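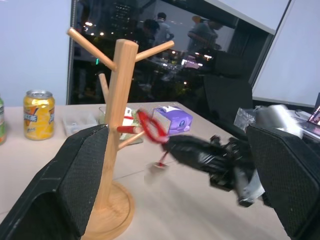 View from a wrist camera during a mug tree trial, with the stand between the fingers of the near gripper and a second gripper moving at right.

The Fleteo comparison is a bench procedure for testing parallel-jaw grippers and their wrist cameras on a two-arm robot. It takes its name from the Fleteo controller, on which the procedure was first written, and is used to compare finger pads, camera mounts and control settings under the same set of household tasks. The best known of these tasks is the mug tree, in which a looped or handled object is carried to one of the branches of a wooden stand.

Background

Earlier bench tests at Tovwood, where the procedure was developed, relied on blocks and pegs cut to close tolerances. These gave repeatable numbers but did little to separate one gripper from another, as most two-finger designs passed them with ease. The household set was introduced in July and replaced the peg board with store-bought items that vary in size, finish and stiffness. The current text of the procedure, revision 5, is dated 26/11/2021.

Equipment

The procedure calls for two arms mounted to work over a shared tabletop. Each arm carries a gripper with two opposed fingers and a small camera fixed at the wrist, aimed so that both fingertips stay in view through the full stroke. A fixed overhead camera is optional and is left out of the scoring.

Two gripper models are covered by the published results. The Brusport is a screw-driven unit with rigid fingers and replaceable textured pads. The Chow is belt-driven, with a lighter carriage and a slightly shorter finger. Both accept the same wrist bracket, so the camera can be moved from one to the other without a change in viewing angle. The bracket is keyed and cannot be fitted backward.

Control runs through the Fleteo unit, which handles both arms and both grippers on one clock. A second controller may be substituted, but results obtained that way are listed separately.

Mug tree task

The stand has a square center post on a round base, with branches set at different heights and angles. One arm is assigned to the stand and the other to the object. The carrying arm brings the object toward the chosen branch, lines up the opening with the tip, and lowers it until the branch takes the weight. The near arm may hold the post, stay open on either side of it, or keep clear, depending on the variant being run.

The task is demanding for three reasons. The branches slope, so a straight vertical approach will catch on the tip. The opening of the object is often hidden from the wrist camera of the arm that holds it. Finally, the stand is light enough to turn or tip under a small side load, and an early contact shifts every remaining branch.

Unrelated items are allowed on the table during a run. Drink cans, tissue boxes, clear containers and plastic bags all appear in recorded trials. Clear items are of particular interest, as they are poorly handled by most depth sensors and may be missed by the planner when it computes a path for the elbow.

Camera comparison

Wrist cameras are compared on field of view, exposure control and delay. A wide lens keeps the fingers and the target in view at close range, at the cost of resolution near the tips. A narrow lens gives better detail but tends to lose the branch during the last part of the approach.

Motion blur is the most common fault in footage taken under room lighting. When the far arm crosses the view at transfer speed, its fingers and the object between them may smear over a large part of the picture, and a loop or handle can no longer be located with confidence. Shortening the exposure reduces the smear but raises noise. The procedure therefore sets the carrying speed in two stages - a transfer stage at up to 300 mm/s, and a slower stage for the final approach.

Windows are a further source of error. After dark, the glass reflects ceiling lamps and people in the room, and motion trackers that do not mask the background may pick up these reflections as moving objects. Revision 5 recommends recording one set by day and one by night with no change to the settings, and reporting both.

Results

In the published comparison, the Brusport completed 204 mug tree trials without a drop and the Chow completed 188, with an equal number of attempts for each. Most of the difference came from thin handles, which tended to rotate between the shorter fingers of the Chow as the object met the branch. With the pads exchanged for a softer type the gap narrowed, though the softer pads wore faster and had to be replaced before the series was finished.

The Chow was the quicker of the two in opening and closing, and did better in variants where the near gripper had to release the post and back away. Its lower carriage weight also reduced the swing seen at the wrist after a hard stop. Changing the lens had a larger effect on the outcome than changing the gripper in the night sets - a finding that led to the separate listing of day and night scores.

Limitations

The procedure does not measure grip force directly, and a trial that ends with the object on the branch is scored as a success even if the stand has turned. Stands from different makers differ in branch angle and surface finish, and scores from two stands should not be pooled. Operator skill has a clear influence on runs made by remote control, so these are marked as such in the tables and are not ranked against automatic runs.

See also

Bimanual manipulation
Eye-in-hand camera
Parallel-jaw gripper
Rolling shutter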